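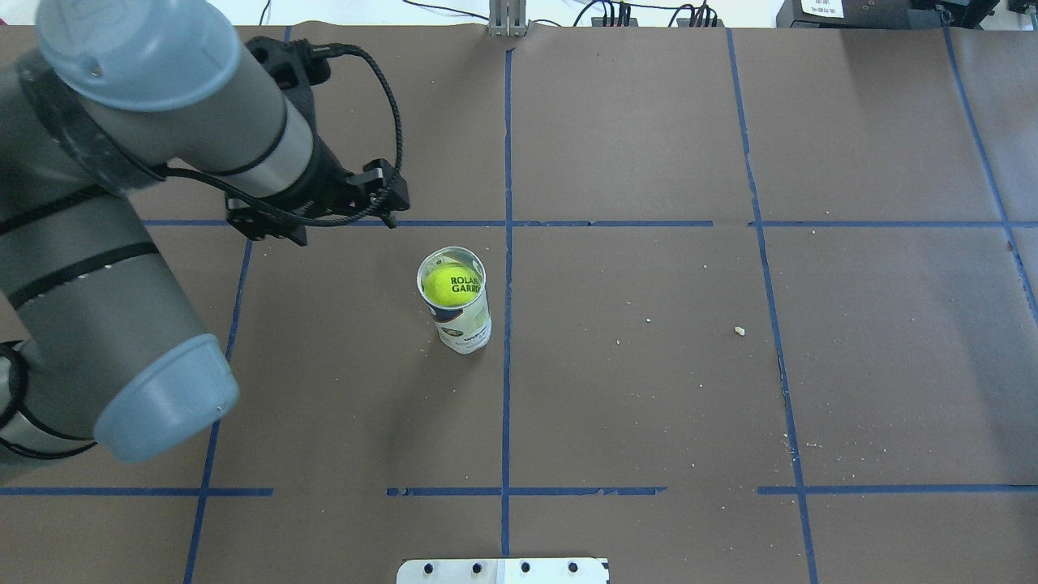
Wanted: patient people to teach a robot arm (no robot experience needed)

Gornent is looking for demonstrators to join the Lashari project at our Grernitz workshop. The job, in one sentence: you move a robot through a small task, it records what you did, and then you do it again. And again. We need 2000 good demonstrations and so far we have 647, a fair number of them performed by people who would now like to go back to their own work.

Some tasks are taught by hand, meaning you take hold of the arm and guide it. Others are done by remote control from a desk, with a pair of handles and a foot pedal. You will try both during training and will develop strong opinions about one of them.

What you'll do
Pick things up, put them down, take things out of other things
Move objects to a new grid square between runs
Mark each run as good or bad, including your own

What we ask
Age 18 or over, comfortable standing for part of a shift
Steady hands – surgeons welcome, but the pay will disappoint them
Willingness to say "I dropped it" out loud

Shifts are four hours with a 30 minute paid break. Coffee is free and tastes like it.

To apply, send a few lines to the Drolel desk at Gornent by 19/06/2023. Tell us about the most boring thing you have ever done well. If you applied in March, please apply again; we lost the spreadsheet.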